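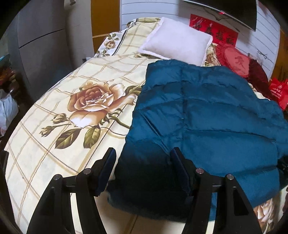 Gripper at the jacket fold, bedroom task.

Home | Projects | Minutes | Safety | Contact

Print this page | E-mail this page

Sestano Project
Minutes of the fault review meeting, 02/07/2023

Present: Menaka Karunaratne (chair), Ashraful Barua, Janaka Sivakumar, Shafiq Siriwardena (minutes)
Apologies: Mizanur Barua

1. Minutes of the June meeting
Approved with one correction. Item 4 should read "spare finger pads," not "spare fingers."

2. Fault report: jaw width reading
Ashraful Barua reported on the fault in the hand-held gripper used for the garment task. The jaw width reading froze during run 229 and stayed at its last value while the fingers were moved by hand. Drolta kept recording and gave no warning. The position track was normal throughout.

The reading came back when the operator let go of the trigger. It froze again twice in the same session. Work was stopped after the third freeze and the unit was tagged out.

Janaka Sivakumar asked if the fingers themselves had jammed. Ashraful said they had moved freely each time and the fault was in the reading only.
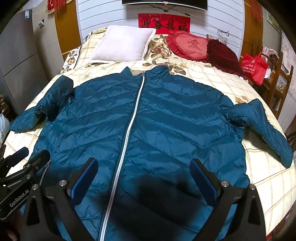

Down jacket laid front side up with the fingers open above it.

3. Cause
Bench check by Janaka. The sensor cable was found pinched between the trigger housing and the handle. With the trigger pulled fully in, one conductor lost contact. The unit had been opened for cleaning before the session and the cable was probably put back outside its clip. There is no entry in the service log for that cleaning.

The cable was replaced and the unit cycled 1000 times on the bench with no dropout. Menaka Karunaratne noted that the bench test was done without side load and asked for it to be repeated with fabric in the jaws. Agreed.

4. Safety matter
During the second freeze the operator put a thumb between the pads to test for movement and closed the trigger with the other hand. Minor pinch, no treatment needed. Entered in the accident book.

The written procedure does not say how to check the jaws after a fault. Janaka proposed that the check be made with a folded strip of cloth and that hands stay behind the finger mounts. Agreed. The procedure will be reissued to both sites, including Pathirana.
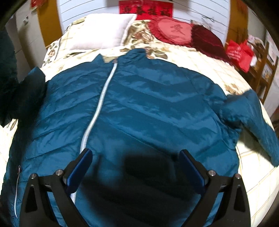

5. Recorded data
All runs from the session are held back until reviewed. Shafiq Siriwardena has gone through 15 so far and found the flat reading in five. These five are to be marked unusable. Trimming them was discussed and rejected, as the start of each freeze cannot be fixed exactly from the log.

Drolta to be changed so that a width value that does not change while the trigger is moving raises an alarm.

6. Actions
Janaka: repeat the cycle test with fabric in the jaws.
Shafiq: finish the run review; write the alarm request for Drolta.
Ashraful: reissue the jaw check procedure; add a cable clip check to the service sheet.
Mizanur Barua: ask Zosano for the price of a longer sensor cable.

7. Any other business
None. Next meeting when the cycle test is complete.

Print | E-mail

Comments (3)

Mizanur Barua: Zosano has the longer cable in stock. Price to follow. Does item 4 apply to the bench unit as well?

Ashraful Barua: Yes, both. I will add it to the heading of the procedure.

J. Sivakumar: Item 3, the clip was also cracked. Please add to the record.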